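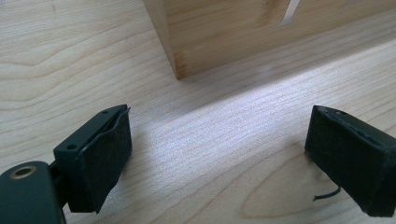

Replacing the felt pads on a hand-held gripper

The pads on the gripper fingers wear at the edges first. Once the top edge starts to lift, it catches on whatever you are trying to pick up, and the grip gets uneven from one side to the other. Change both pads at the same time, even if only one looks bad.

At Dridgate we check the pads every 300 grasps and write the count on the tool card. The last pair on our number two gripper went 2,235 grasps, longer than it should have.

What you need

Black adhesive-backed felt
Sharp utility knife and a steel ruler
Plastic scraper
Isopropyl alcohol and lint-free wipes
Small screwdriver that fits the finger screws
Two spring clamps and scrap wood

Removing the old pads

1. Switch the tool off and unplug it. Clear some table space so you can lay the gripper down with the fingers open.

2. Look for loose threads or wires near the fingers. Trim a felt thread. Leave a wire alone until you know where it goes.

3. Start at the lifted edge and peel slowly toward the base of the finger. If the felt tears, work the rest off with the plastic scraper. Do not use the knife on the plastic.

4. Wipe off the leftover glue with alcohol. Try a hidden spot first. Wait five minutes before going on.

Cutting and fitting

5. Use the old pad as a pattern if it came off whole. Otherwise trace the inner face of the finger on paper. Cut the new felt slightly short at the top, so that it does not stick out past the edge.

6. Peel the backing halfway, line up the bottom, and press upward. Keep felt and glue out of any screw holes.

7. Clamp each pad between scrap wood for 16 hours. Light pressure is enough.

Before it goes back to work

Close the fingers by hand and check that the pads meet flat. If one side touches early, the finger may be loose at its screws. Snug them, but stop as soon as they seat, as the plastic strips easily.

Then pick up and set down a light wooden block ten times. Look at the pad edges again. Any corner that has come up will keep coming up, so redo that pad now.

Reset the count on the tool card and add the date.

Last updated 12 January 2025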